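Section 5: Setting Up the Laundry Station and Checking the Hands

Last updated: February

Welcome to the fun part! By now your Huaranga should be standing on its own and passing the self-check in Section 4. This section gets both hands ready for the basket-to-washer routine, and it's the one most Nelholm owners tell us they enjoy, as you finally get to see the machine do a household job from start to finish.

Before you start

You'll need a front-loading washer, a wicker or soft-sided basket, one dry piece of cloth, and the Parado tablet with at least half a charge. Leave 790 mm of clear floor between the washer and the nearest furniture. Chairs may stay in the room if they're outside that distance when the arms are fully out.

CAUTION: Keep the stop button in your hand for all of 5.1 and 5.3. Keep children and pets out of the room.

5.1 Checking the fingers

1. On the tablet, open Hands and tap Relax. The fingers will hang down under the palm.
2. Look at the light bands and panels at the base of each finger. Wipe off lint with a dry cloth.
3. Bend each finger gently and let go. It should swing back with no click.
4. Check the small perforated grille on the palm housing. Brush it out if you see dust.
5. Repeat for the other hand.
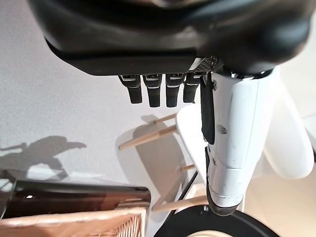
Fig. 5-1. Fingers side by side below the black palm housing, grille near the lower edge.

Scuffs and gray smudges on the white casing are normal wear and don't need any treatment. A loose strap does! Press it flat and snug up its bolt a quarter turn at a time.

NOTE: Don't use spray cleaners anywhere near the palm. A barely damp cloth is plenty for the casing.

5.2 Looking over the cables

This check takes almost 7 minutes the first time and goes much faster after that.

1. Tap Hold so the joints lock.
2. Follow every cable you can see with your eyes first, then with a fingertip. You're feeling for nicks and flat spots.
3. Make sure nothing is pinched where a cable runs behind a panel.
4. Tuck away any slack that could catch on a door or a basket rim.

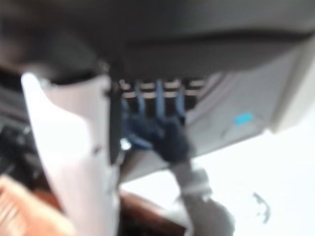 Fig. 5-2. Blue cables seen close up, between white and gray surfaces.

The wrist view on the tablet smears whenever the arm is moving — wait until the arm has been still for 2 seconds before you judge anything from it.

CAUTION: Never pull on a cable to straighten it. If one looks damaged, tap Park and call the Iravthorpe service desk before going on.

5.3 First run with the basket

Use a single piece of cloth for this. It's tempting to go straight to a full load (we get it!), but one item makes it so much easier to watch what the hands are doing.

1. Swing the washer door all the way open.
2. Put the cloth in the basket and set the basket within reach of both arms.
3. Tap Laundry, then Teach. Guide the right hand to the far edge of the basket and tap Grip.
4. Bring that edge to the mouth of the drum, with the open side of the basket facing up and toward it.
5. Keep the left hand raised and open, clear of the door.
6. Tap Save Pose, then Tip.
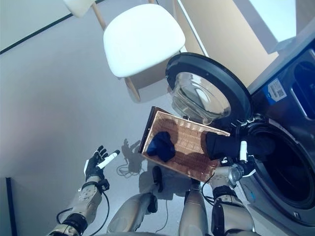
Fig. 5-3. Basket tilted at the drum opening, right hand on the far edge, left hand raised.

If the cloth stays in the basket, run Tip again with the angle set one step steeper. Dark fabric against a dark drum can be hard for the cameras to pick out, so turn on the room lights or open a blind if the tablet shows Item Not Found.

NOTE: The fingertips mustn't press on the rubber gasket. If they do, back the pose off slightly and save again.

CAUTION: Route floor cables away from the feet before every run.

Once you've had 5 clean runs in a row, you can add a second item and switch from Teach to Repeat. Saved poses are stored by room, so if you move the washer, go back to step 3 of 5.3.

Next: Section 6, Closing the Washer Door

Shares: 7 | Comments: 2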